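Home | Syllabus | Readings | Assignments | Contact

Reporting Local News, Unit 4: The First Day of a Breaking Crime Story

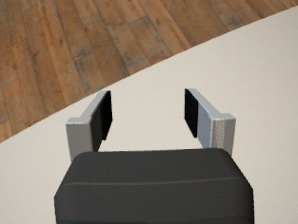

Course notes, Ottmar Wunderlich

The working case for this unit is the warehouse fire at Younis, which police classified as arson on the second day. The readings packet contains the first three versions of the story as the Neltell Courier ran them, the police log for the night, and the transcript of the morning briefing. Read the versions in order before reading the log.

1. What is known, and from whom

In the first hours a reporter usually has four kinds of material: scanner traffic, official statements, witness accounts and posts by the public. They do not carry equal weight. Scanner traffic records what officers were told or suspected at a given minute. It is a tip and should not be published as fact. In the Younis case the scanner carried a report of two people seen running from the loading dock. The log entry made later that night lists one, and the briefing mentions none.

Attribute every fact that the reporter did not see. "Police said" is sufficient in most sentences. Name the speaker and rank when the statement is disputed, when it assigns blame, or when it gives a number of dead or injured. Do not write "sources said" when the source is a single person.

2. Numbers

The first version gave the damage as 700 pallets of stored goods. The second gave 4000. Neither figure was attributed. The first came from a shift supervisor who was describing one bay, and the second from the leasing company, which was describing the capacity of the whole building. Both people answered correctly. The reporter did not ask what was being counted.

For every figure, record in your notes:
- who gave it
- the time it was given
- what it includes
- whether the speaker counted or was told

Casualty figures are updated only on the word of the agency responsible for them. If the hospital and the police give different figures, print both and attribute both. Do not add them together.

3. Status words

A person who is being questioned has not been arrested. A person who has been arrested has not necessarily been charged. "Person of interest" has no fixed legal meaning and should appear only inside a quotation. "Suspect" is used for someone whom police have publicly identified as such – it is not a general word for whoever committed the crime. If no one has been identified, write "the attacker," "the driver" or, for this case, "whoever set the fire."

The second version said that "the suspect fled toward Unska." At that hour police had not named a suspect. A correct sentence would have been: "A witness told police that a person ran north, toward Unska."

4. Naming

The Courier named the arrested man five hours before charges were filed. The editor's note in the packet defends the decision on the ground that the name was already circulating online. Circulation elsewhere does not confirm a name. Confirmation means a booking record, a court filing or an on-the-record statement by the police or prosecutor. Check the full name, middle initial and age. There were two men with the same first and last names living in Uson at the time, and the first version of the online story did not distinguish between them.

Victims are named after next of kin have been told. Ask the agency directly whether this has been done.

5. Background on the accused

Neighbors and former classmates will be available before records are. Their accounts tend to be short, general and shaped by the news of the arrest. Use them sparingly. State how the speaker knew the person and when they last had contact. A claim about past violence, illness or drug use needs a document or a second person with direct knowledge.

6. Corrections and follow-up

A changed fact in an online story requires a visible note stating what was wrong and what is now correct. Replacing the text silently is not a correction. The third version removed the Unska sentence with no note.

The arrest was reported on page 1. The charge was reduced in December, and the Courier gave this two paragraphs on an inside page. Enter the next court date in the desk calendar on the day the arrest is reported – the clerk's office will give it by phone.

Assignment

Rewrite the second version in no more than 5 paragraphs, using only facts that can be attributed from the log or the briefing. Underline each attribution. Attach a list of the statements you removed, with the section of these notes that applies. Due Sunday, September 18, 2022.

Contact: course office, Reporting Local News | © Ottmar Wunderlich | Back to top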